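The piano, continued

March 2022

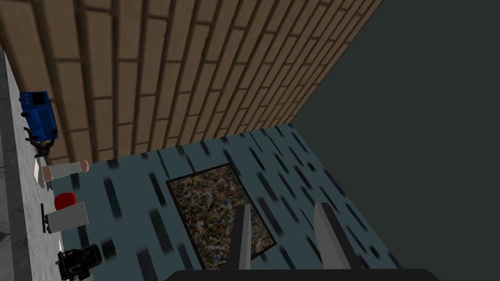 Scales again after supper, C and G, hands together, at a speed that would embarrass a snail. I am told by my teacher, Ximeng Cai, that slow is how it's done. She says this with great kindness and then looks at the clock.

The piano itself is an old upright Kvam that came with the apartment, the way mice might. The landlord described it as a feature. It has 18 keys I would call reliable and a middle D that sticks down after use, so any piece in C major goes along fine until it reaches the second note of the scale. The tuner from Mundow came in the morning, lifted the lid, hummed, and charged me 95 dollars to tell me it could be brought up to pitch but shouldn't be, on account of the strings. So it is now in tune with itself and slightly flat to the rest of the world. I know the feeling.

He did free the D. For almost two hours I had a whole octave. Then the radiator came on.

Practiced the little waltz by Jarnano, the one on page 14 of the beginner's book, where the left hand goes oom and the right hand is supposed to come in lightly. Mine comes in like a man moving a dresser. The neighbor downstairs has stopped knocking on the ceiling, and I can't decide whether I've improved or she has bought earplugs. I met her at the mailboxes and she asked if I knew any other songs. I said I was working on one. She said, "Good," with real feeling.

Ximeng wants me to play at the students' afternoon in September, at the library in Odau. Everyone else on the list is under twelve. I asked if there was an adult section and she said yes, it was me. I've agreed, mostly out of cowardice – it was easier than thinking of a reason on the spot. September sounds far away until I divide it by the number of bars in the waltz.

Things to fix before the next lesson: fourth finger of the left hand, which does whatever the third finger does. Wrists. Counting out loud, which makes me feel like I'm launching something. Also I hold my breath through the second half and come out of the last chord gasping.

Ate toast standing up. Went back and tried the waltz once more with the soft pedal down, out of respect for the hour, and got clear through the first line before the D went. Pried it up with a butter knife and closed the lid. Must call the tuner again and ask about the radiator.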